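Residency Diary – Planosley Regional Library and Archive
Entry for 8 May 2021

The Archive opened at the usual hour. The morning was given to the Lestia bequest, which comprises 3,544 letters, receipts and shipping notices, most of them in Norwegian and a smaller portion in French. Kerstin Tveit continued her transcription of the Midtbø correspondence and completed the letters for the winter of 1911. Her working copy has been placed on the shared drive, and the bound register has been initialled accordingly.

Lahcen Tawfik reported on the French material. Box 30 was found to contain two unrelated families' papers interfiled, presumably by an earlier cataloguer. It was agreed that the original order would be recorded before anything is moved. The humidity reading in the strongroom remains higher than the Archive would wish, and a request for service has been lodged with Clulex for the second time.

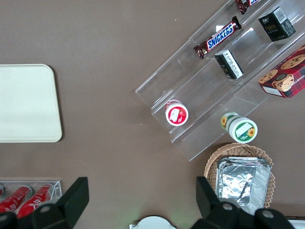
The question of how to present the receipts to the public occupied the greater part of the discussion before lunch. Mrs Tveit favours a chronological display, while Mr Tawfik would group the items by merchant, so that a visitor may follow one grocer's account from year to year. The receipts are small and curl badly, and when laid flat in the cases they are difficult to read from a standing height. A clear stepped stand, of the kind holding the Snickers bar, would raise the rear rows and leave the colour of the backing board visible through it. Any such stand would need to be of a conservation-grade material, and prices are to be sought. No decision was made on the order of display.

The reading room received a family from the coast with an enquiry concerning a great-aunt named in the Midtbø letters. They were shown the relevant transcription and supplied with copies of 75 pages at the standard charge. They have offered the loan of a photograph album, subject to the usual agreement.

In the afternoon the draft wall text was read aloud and corrected. The word "emigrant" is to be preferred to "settler" in the first panel. The second panel is too long at 118 words and will be returned to Mrs Tveit for reduction – the paragraph on herring prices may be removed in full.
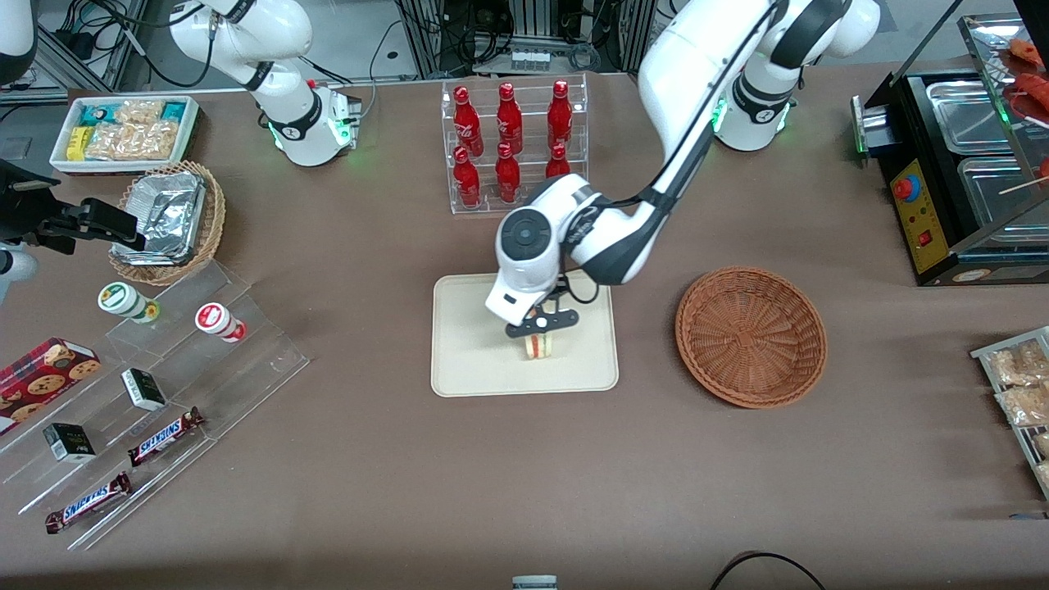 Matters carried forward

Separation of the two families' papers in Box 30, once the original order has been noted.

Reply from Clulex regarding the strongroom.

Loan agreement for the album, to be posted to the family before the end of May.

Spelling of Midtbø on the printed labels. The printer's proof omits the stroke through the final letter in every instance.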